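Sorting the Toy Shelf: A Small Study of Blocks, Cubes and Tidying Up
Final report for the Everyday Objects course
Student: Knut Voß

Why I picked this topic

When our teacher asked us to choose an ordinary household activity and look at it closely for a whole term, most of my classmates went straight for cooking or laundry. I thought about those too (and I do love cooking), but in the end I kept coming back to the toy shelf at the Atwood play center, where I help out on Sunday afternoons. Every week the blocks come off the shelf in a matter of minutes, and every week it takes much longer to get them all back! I wanted to know what makes some pieces so easy to put away and others such a nuisance.

What I worked with

The center owns 2,433 loose pieces, according to the inventory list in the office, and I knew right away that I could never handle that many. Ms. Brandes, my advisor, suggested I keep to one bin, so I settled on a mixed bin of 85 pieces. There were cubes, arches, long planks, a good many cylinders and a few wedges that I think belonged to a different set. I sorted the whole bin 3 times, once by color, once by shape and once by size, and I wrote down how each round went while it was still fresh in my mind.

The cubes

I have to confess that the cubes became my favorites, and the yellow cube most of all. A cube is a very forgiving thing to put away. Whichever way you turn it, you always have a face to take hold of and another one across from it, and it doesn't matter which face ends up on the bottom of the bin. The cylinders were another story, and I spent a fair part of my first afternoon on my knees looking for them under the radiator.
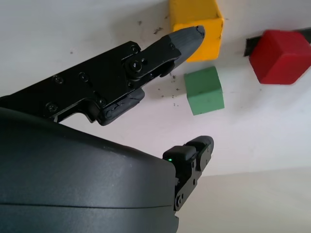

How the three rounds compared

Sorting by color was the most pleasant round and also the quickest, because I could spot the next piece before I had put down the last one. Sorting by shape came second. It took 70 minutes, including a long pause over the wedges, which I finally gave a box of their own. Sorting by size was hard going, and I'm not sure I did it very well. A short plank and a big arch are close enough that I kept changing my mind, and twice I emptied a box and started it over.

What I would change

If I did this project again, I would ask one of the children to do a round as well. I sorted the way a grown-up likes a shelf to look, and I suspect a five-year-old would have put the arches with the planks, as they get built together so often. I would also label the boxes before starting. I did mine afterward, with tape that peeled off by the following week, and the wedges are back in with the cylinders now.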